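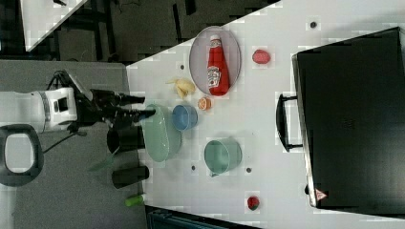
Why does the arm drift downward when I let go of it in hand-guiding mode?

The payload setting is usually wrong. Hand-guiding cancels out the weight of whatever is on the flange, so if the controller thinks the gripper is lighter than it is, the arm sinks. Enter the correct mass and center of gravity, save, then leave hand-guiding mode and go back in.

Ticket opened by Bronwyn Ngata
Assigned to: Kieran Gallagher
Product: Delleck teach package, Prura recorder
Status: Closed

Bronwyn Ngata, Monday, November 14, 2022
Teaching a table clearing task by hand. Bottle, cups, bowl, play food, all on one white table. When I take my hand off the arm to press Record it drops slowly until the fingers are near the tabletop. The recorder then saves the drop as part of the demo. 27 demos so far and all of them start with it. Remote control with the handset does not do this.

Kieran Gallagher
What mass is set under Tool? And was the gripper changed recently?

Bronwyn Ngata
It says 600 g. Cillian put the longer fingers on last week. I don't think he touched the settings.

Kieran Gallagher
600 g is the value for the old tool file. Please weigh the gripper with fingers and cable clamp fitted and enter that. Don't run the automatic payload check with the arm this close to the table, it swings the wrist. Raise it first.

Cillian Mac Carthaigh
Weighed it, 2000 g all in. Entered that. Still sinks, but much slower.

Kieran Gallagher
Center of gravity will still be for the short fingers. Move the Z value out to 100 mm and try again. Also check that the cables have slack at the wrist when the gripper is turned sideways. If they pull, you will see drift in that pose only.

Bronwyn Ngata
Changed Z and re-clipped the cables. Arm now stays put when released, tried with the gripper sideways and pointing down. Can the old demos be kept?

Kieran Gallagher
Yes. In Prura open each one, drag the start marker past the drop, save as new. Check the first grasp on replay before you use them for training.

Bronwyn Ngata
Trimmed and replayed. Two missed the mug handle so I recorded those again. OK to close.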